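I am still hoarse from the Bodham school relay! My niece ran third leg for Skikinwood, and when she took the baton they were dead last. By the time she handed it off they were fourth, and I had spilled lemonade all over a stranger's blanket (sorry, and thank you for being so nice about it).

Their coach, Souad Amrani, has the kids practice handoffs with wooden spoons, eyes closed, and wow, does it show. Hirkton dropped theirs twice. Skikinwood finished second out of 9 teams, and the whole squad ran a lap holding hands with the little ones from the 7-and-under dash. I teared up, I admit it.

July is the county meet and I've already claimed a spot by the fence. Come yell with me!

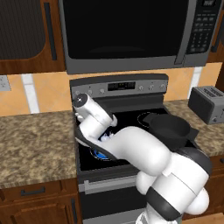

Microwave over the range, tiled backsplash below.

452 shares | 3 comments

Deb: Second place!! Tell her congrats from us.

trackmom: The wooden spoon thing is genius, stealing it.

Lou P.: See you at the fence in July.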